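What We Used for Geometry This Year

I put off geometry for a long time. My older son got through it with a used textbook and a lot of sighing, and I wasn't looking forward to round two with my daughter, who is fourteen and would rather do almost anything that involves getting up from the table. We finished in May, and a few people have asked me what we ended up using, so I'm writing it down while I still remember.

The main book was Cleduneo Geometry, second edition. It's a plain paperback, 555 pages, with a separate answer book. I bought both used. The lessons are short, and each one ends with a page of problems that go from easy to fairly hard. There are no cartoons and not much color. My daughter didn't mind. She said it was easier to find things.

We did four lessons a week and kept one day free for catching up. Most lessons took her under an hour. The chapters on proofs took longer, and we slowed down to two lessons a week there. I had forgotten nearly all of it, so I read each proof lesson the night before with a cup of tea and worked the first few problems myself. If you haven't done a two-column proof in twenty-five years, plan on this.

The answer book has mistakes. I found 3 that I'm sure of, all in the chapter on similar triangles. If your student's answer doesn't match and the work looks fine, check it yourself before you mark it wrong. We lost most of a morning to one of those.

For extra practice we had a subscription to Mivach, a website with problem sets sorted by topic. It keeps a running total, and hers stood at 1,713 problems when we stopped. She liked watching that go up more than she liked the problems. You can turn off the timer in the settings, and I'd do that on the first day. It also lets you turn solids around on the screen with the mouse, which helped with surface area more than anything I drew on the whiteboard.
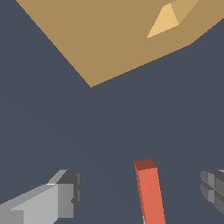 Tan faces at a steep angle, seen from underneath.

Surface area and volume came near the end of the book, and by then she was tired of it. I cut the odd-numbered problems and had her build things out of cereal boxes and tape. She made a pyramid, two prisms and something she wouldn't name. Then she measured them and worked out the area of each face. It took us five days and I'd do it again, although there was cardboard in the couch for weeks.

I also tried a set of video lessons from Tarnitz. The teacher is clear, but he talks slowly, and every video opens with a long review of the last one. We watched the unit on circles and then let it go. A friend in our co-op uses the whole course and her boys do well with it, so it may just be a matter of taste. I passed our login sheet and workbook on to her.

The compass matters more than I expected. The cheap one we started with slipped every time she pressed down, and her circles didn't close. Valtteri Kemppainen, who teaches the math group at our co-op, lent us an old metal Strömberg with a screw adjustment, and the constructions chapter went fine after that. I've been looking for one like it at thrift stores. We gave his back with a new lead in it.

For grades, I counted chapter tests as half and daily work as the other half. She could correct any daily problem for full credit if she wrote out what went wrong. Tests she could retake once. I keep all the tests in a binder with the table of contents from the book in front, and that is what I'll use for her transcript. Our state doesn't ask for much, but I was asked for a course description when my son applied to college, and I had to put it together from memory.

Next year is algebra 2. I have Cleduneo's book on hold at the library so I can look through it before I buy. If anyone has used it with a kid who finished the geometry, please leave a comment, especially about how much of the first few chapters is review. My email is on the contact page if you'd rather write there.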